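The sky goes last

6 January 2026

The jigsaw has been on the dining table since before Christmas and is now the oldest thing in the kitchen apart from the mustard. We have been eating on our laps. I have got quite good at soup on my lap, though I still can't manage peas.

I should say that I didn't want a jigsaw. What I wanted was the sort of Christmas where people read in separate chairs and somebody occasionally says "hm". But Kazue Oshima gave us one, wrapped, with a bow on, and she was staying until the New Year, so it couldn't be put in the cupboard with the fondue set until she'd gone. It is a Gestitel, 2000 pieces, and the picture on the lid is a view of Colombo from the sea, dated 1691 in curly writing along the bottom. There are ships. There is a fort. There is a small dog on a jetty, or possibly a goat. The remaining two thirds are sky, and the sky is the colour of a manila envelope.

I have nothing against old engravings. I have one in the loo. But whoever sat in the Gestitel office and thought that what people needed over the holidays was two thirds of a jigsaw in manila envelope has a streak in them, and I'd like to know what else they've done.

We began the way you're supposed to, with the edges. I had always believed the edges-first method was a law of nature, like putting the milk back. I learnt it from my grandmother, who did the edges, had a sherry, and then looked down on anyone who hadn't finished theirs. You tip everything out, you go through the heap for anything with a straight side, and by teatime you have a rectangle with nothing in it, which gives you a wholly false feeling of being nearly there. I love that rectangle. I would happily do only the rectangle and then go for a walk.

The trouble came after, when we had to agree on what to do with the middle. I sort by colour. I have little bowls for it, and when the little bowls run out I use saucers, and when the saucers run out I use the muffin tin. Into the muffin tin went fort, water, hulls, rigging, possible goat, curly writing, and the dark bits that could be either rock or a mistake in the printing. The sky went in the roasting tin. It filled the roasting tin. I then sat back and felt I had done the hard part.
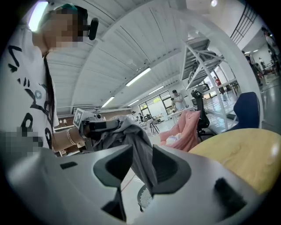

Yasaman Dehghan maintains that sorting by colour is for people who don't really want to do the jigsaw. You sort by shape, according to Yasaman, because shape doesn't lie to you and colour does, particularly after four in the afternoon under a kitchen bulb. Two knobs opposite, two knobs next to each other, three knobs, no knobs, the odd one with all four. She also thinks looking at the lid is a kind of weakness, and that a person who props the lid up against the fruit bowl, as I had, might as well have the thing posted to them ready made and framed.

I said that was a lot of opinion to bring into a house where you've been offered a mince pie. She had the mince pie and then re-sorted my muffin tin while I was letting the cat in.

It's an odd thing to find out about yourself at my age, that you have views on a jigsaw strong enough to make your ears go hot. I went and stood in the hall for a bit. When I came back she had done the whole of one ship, with rigging, out of pieces I had filed under rock.

So we came to an arrangement. She would have the left, by shape, and I would have the right, by colour, and Kazue, who had after all paid for it, could go wherever she liked. Kazue's method is to walk past with a cup of tea, pick up a single piece without looking at it, put it in the right place, and leave the room. She did this every day. I have never been so annoyed by anyone in my life, and I once shared an office with a man who whistled through his teeth.

There was then the matter of the mat. You can buy a mat for jigsaws, a big felt thing you roll up round a tube so that the jigsaw can be put away between sessions and the family can have its table back. Ours is a Stellura and it came from Hisaro, the shop by the station that sells candles and things to put candles in. The idea is that you roll gently and the pieces stay put by some property of the felt. I rolled gently. I rolled so gently that it took me most of a radio play. When I unrolled it again the next morning the fort had moved out to sea and the rectangle, my rectangle, had become a sort of suggestion.

I don't blame the mat. I blame the instructions, which were on a slip of paper the size of a bus ticket and said "roll with care", as though I'd been planning to roll it with a hammer. The mat is now under the cat, who thinks it's marvellous.

After that the jigsaw stayed where it was, and the household bent round it like a stream round a stone. Post was opened standing up. Homework, for those who had it, was done on the stairs. Tudor Jitaru came to dinner on what I had described as a casual basis, and he got his plate on a tray with a cushion under it, and was very nice about it until he saw the sky. He then didn't speak for the whole of the pudding. He'd put in eleven pieces by the time his lift came, and he took his coat off again to do a twelfth.

I hadn't realised it would do that to visitors. You think of a jigsaw as something that keeps people quiet when it's raining, but leave one out half finished and it works like a bowl of crisps. People who had popped in to return a dish were there an hour later, bent double, one arm in their coat. The man who came to look at the boiler put in a bit of jetty. I found I was greeting people at the door with a list of what we were looking for, and that I had stopped asking how they were.
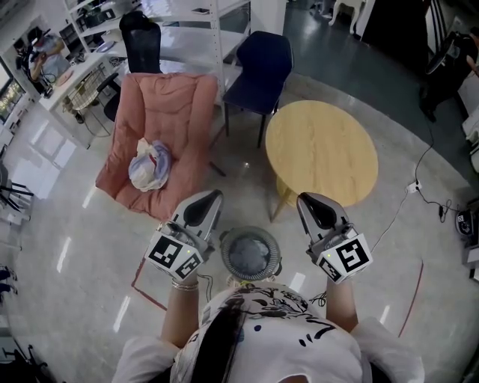

The sky, meanwhile, went on. By the New Year the whole bottom of the picture was finished, and it really was rather lovely, all those fussy little waves. It's a goat, by the way. Kazue did the goat on her last morning, with her case already packed, and then went off and caught her train, leaving Yasaman and me with the envelope.

With the sky there is no method. Colour is no use as there's only one. Shape is better, I'll admit that here where Yasaman might see it, but it only gets you as far as a heap of forty likely candidates, and then you try each of the forty in the same hole, and then you turn each of them round and try them again. You get to know them. There was one with a slightly mean left shoulder that I must have tried in every gap on the table. I began to recognise it by touch. When it did at last go in, up near the top where a cloud would be if they'd bothered with a cloud, I felt a bit flat, like when a bad tenant moves out and the house is very quiet.

I've been trying to work out why I kept at it. I don't finish things as a rule. There is half a jumper in the airing cupboard that was intended for a baby who is now doing A levels. I have read the first third of a great many serious novels and could talk to you for an hour about how any of them start. With most jobs, though, you can tell yourself it might be no good when it's done, and that you are wise to stop. With a jigsaw you know exactly how good it's going to be. It's on the lid. It will be precisely that good and no better, and then you'll break it up and put it back in the box. I can't think of a worse reason to lose two weeks of your evenings, and I'd have bitten anyone who tried to clear the table.

Pui-shan Cheng, to whom I explained all this on the phone at what I now see was some length, asked whether I'd thought of getting out more. I said I'd get out when the sky was done. She asked when that would be. I said March.

In fact it was last night. Yasaman came over with chips, and we did the last of it more or less in silence, passing the vinegar, and at twenty to eleven there was nothing left in the roasting tin and there were two holes in the sky.

We have looked. We've had the sofa cushions up and the rug out on the line. We have been through the hoover bag on a sheet of newspaper, and I found an earring I'd blamed on a hotel. I have looked at the cat in a certain way and she has looked back. I rang Tudor, who was hurt. I've written to Gestitel, using the form on their website, which wants the batch number from the bottom of the box, and the bottom of the box is where I'd stood the gravy.

Yasaman thinks they were never in there. She says she'd have known, from the shapes. I think one of them went home in the boiler man's turn-ups. The other I can't account for at all, and I have asked Kazue to check her dressing gown.

In the meantime it can't be broken up, obviously, in case they turn up. So we're still on our laps. It's fish pie tonight, and I've done it without the peas.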